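Learning to swim at forty-something

18 Feb 2020

I swam 40 lengths this morning without stopping! I've told everyone at work, the man in the paper shop, and now I'm telling you.

If you've been reading since July you'll know I started out clinging to the side of the shallow end at Hernura Baths, convinced that putting my face in the water was something other people did. I'd had a few lessons at school, hated all of them, and spent the next thirty years guarding the towels on family holidays. Then my friend Roxana signed us both up for the adult beginners' class and didn't tell me until the night before.

Our teacher is Mavis Schumacher and she is a marvel. She doesn't shout. She walks along the side in her yellow clogs saying "longer, longer" while you stretch your arm out, and somehow you do get longer. For the first three weeks we did almost nothing except breathe out. Bubbles, bubbles, bubbles, holding the rail, feeling very silly. I wanted to get on with the swimming bit (I'd bought a costume specially!) but I can see now that everything else hangs on it. I'd been holding my breath the whole time and wondering why I was worn out after half a width.
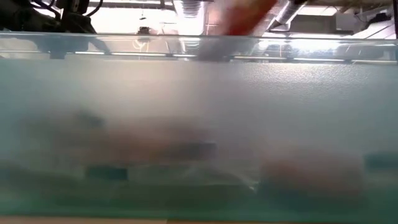

The other big change was goggles. My first pair leaked from the left eye no matter what I did with the strap, so I swam with that eye shut and drifted into the lane rope over and over. Efraín from the Thursday group lent me his spare pair to try and I bought the same sort that weekend. Being able to look down and follow the black line is lovely — I find it so calming that I sometimes forget which length I'm on, and then I have to call it the lower number to be fair.

I still can't do breaststroke legs. Mavis says frog, I think frog, and my right foot does something else entirely. Front crawl is my thing, slow front crawl, with a breath every third stroke on a good day and every second stroke when I'm tired or there's a queue building up behind me.

If you're thinking of starting, go at a quiet time. Ours is Tuesday before eight, when it's mostly the older regulars, who will chat to you at the shallow end about their knees and are tremendous company. Take a pound for the locker and a banana for afterwards. I'm starving by the time I get to the bus stop, every single time.

Next up is the charity swim at Espinoza Lido. It's 900 metres, outdoors, no heating, and Roxana has already put our names down. She did tell me this time. I've ordered a thicker hat and I'm practising with cold showers, which I'm not enjoying one bit, but I can't wait!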